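The Woman Who Listens to Gravel

A conversation with the Plalenon walking club's longest-serving route finder, on edges of town, bad maps and the joy of an ordinary road

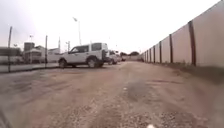 The first thing she wanted to know, before I had my notebook out, was what shoes I was wearing. I showed her. She made a face, went to the hall closet and came back with a pair of thick socks. "You can interview me sitting down or you can interview me walking," she said. "But you'll get better answers walking."

So we walked, and she was right. She asked me to leave her name out of this piece, since the routes belong to the whole club and she gets enough phone calls already. In Plalenon you only have to mention "the route finder" and people will know who you mean. She has been planning walks here for most of her adult life, and nearly all of them go where visitors would never think to go: behind the depots, along the service roads, out past the last bus stop, down the unpaved stretches between one built-up area and the next.

"People think a walk has to have a waterfall at the end of it," she said. "I love a waterfall! I'm not against them. But there's one waterfall in this county and there are miles and miles of plain road, and I wanted to go out every morning."

She grew up in Zukthorpe, in a house on a dirt lane that turned to soup each spring. Her mother cleaned offices on the far side of town and walked both ways, and on school holidays she took her daughter along.

"She'd say, listen to your feet. I thought it was a game to keep me from complaining. Probably it was. But I can still do it. Packed dirt goes thud, thud. Loose stuff on top of hard stuff has a kind of hiss to it. If it's deep and loose it crunches and you know you're about to get tired. I could tell you which part of our lane we were on with my eyes shut."

She stopped in the middle of the sidewalk to demonstrate, dragging one heel and then the other. I could hear a difference, though I doubt I could have told you where I was.

The club came later, after she had moved to Plalenon for a job in a school kitchen. It started with 7 people who met outside a bakery and walked until they felt like turning around. None of them had a plan. On the third or fourth outing they got badly lost on the east side, where the map showed a through road and the ground offered a locked gate.

"We stood there holding this map like it had insulted us," she said, laughing. "And I thought, well, somebody ought to come out ahead of time and check. Then everyone looked at me."

She has been checking ever since. Her system lives in a row of school exercise books, and when we got back to her kitchen she let me page through them. Each walk gets two pages. On the left she draws the route by hand, with no attempt at scale. On the right she writes what the ground is like, where there is shade, where you can sit, where dogs bark, and where the wind comes through. She also writes down smells. One entry, from a March several years back, reads in full: "Bread, then tires, then bread again."

By her own records the club has about 400 routes. A good many of those are retired now. Fields get built on, a lane gets fenced, a footbridge comes down and isn't replaced. I asked if that made her sad.

"Some of them, yes. There was one out toward Rurna with an old orchard that had gone wild, and the pears were hard as rocks but they smelled wonderful. That's all houses now. Nice houses. We know people who live in them! I walked it again last fall and found one pear tree in somebody's side yard, so I wrote that in the book." She thought about it for a bit. "And then new ones open up. When they build something big there's always a strip along the side of it where the trucks went in and out. It stays rough for years. Those strips are some of my favorite walking in the world."

This was the part I had been hoping to get to. Most walkers I know put up with that kind of road in order to reach something prettier, and I asked her what she sees in it.

"Space, for one thing. You've got your arms and legs and a big sky. Nothing is asking you to buy anything. And if it's straight you can see where you're going for a long way, which some people find boring, but I find it restful. You pick a pole or a corner way off and you go toward it. It hardly gets any bigger, and then all at once it's huge."

She likes the weeds, too. She has taught herself a great many of them, mostly from library books, and she greets them like neighbors. Chicory gets a special welcome. So does mullein, which she calls "the candle" because her mother did. She pointed out a low, flat plant growing in a crack by the post office and told me it was knotweed, the sort that does best where it gets stepped on. "Imagine that! It wants to be stepped on. I have to admire it."

And she likes birds, although she says she's hopeless at them. Killdeer are her exception. They nest right on open gravel, with eggs so much like stones that she once walked past the same nest for a week. Now, from spring into early summer, there are routes she won't lead at all.

"People grumble. They say, it's only a gravel lot. Well, it's a gravel lot with a family in it."

The longest route in the books is the one the club calls Na. It isn't short for anything, as far as anyone remembers; it was written on a post at the starting point and the name stuck. They do it once a year, in the fall, and start at 7 in the morning with thermoses. It goes out past the edge of Plalenon, follows a ditch for what she described as "too long," cuts through a stretch of pine, and comes home the back way. For years it drew a handful of people. Then somebody's cousin brought a youth soccer team, and the soccer team brought parents, and last time there were 200 walkers strung out along the ditch in the fog.

"I was at the back, because I always walk at the back," she said. "And I could hear them. Four hundred feet, all on gravel. It sounded like rain coming. I had to blow my nose."

Walking at the back is one of her few firm rules. The slowest person sets the pace, and the person who knows the way stays behind them. Anyone in front who reaches a fork has to wait. She says it has made for a lot of good conversations at forks. There's another rule about not talking for the first ten minutes, which is widely ignored, and one about sharing food, which is not.

I wanted some advice for readers who would like to try this in their own towns, and she had plenty. Start from your own front door. Go the way you never go. Pay attention to where the sidewalk stops, and look beyond it before you decide there's nothing there. Stay off land that isn't yours, and if you can't tell, ask; she has knocked on a lot of doors over the years and come away with permission, tomatoes and, once, a kitten. Face the traffic when there's no path. Take more water than you think you need.

"And go after it rains," she added. "Not during, unless you're the type. After. Dirt roads change so much. You get your puddles in the low spots and then the sparrows come and have a bath. The dust is down. The color of everything goes up a notch. Also you find out where the low spots are, and then I can put them in the book."

What about people who have trouble with rough ground? She nodded before I had finished the question. She had a knee operation the winter before last and spent a long while on smooth floors, going up and down the hallway with a walker. The club came to her. They made a route that ran from her front door to the mailbox, around the mailbox and back, and somebody drew it up properly, two pages, left and right. She showed me. Under smells it said "Soup."

"After that I went through all the books and marked the ones you can do with a cane, or wheels, or a stroller. I should have done it years ago. It took me most of a winter, but I was sitting down anyway. There are more of them than I expected! The ditch is no good. The road behind the depot is very good, if you keep to the middle where it's packed."

She's back to walking most mornings now, shorter than before, with poles. She wants to recheck every route on the Zukthorpe side before next fall, including the lane she grew up on. It's still dirt, she told me with real delight. She called the county to make sure.

By then it was getting dark in the kitchen, and she'd started glancing at her boots by the door. I asked if I could come along the next morning. She said of course, half past six, and to keep the socks.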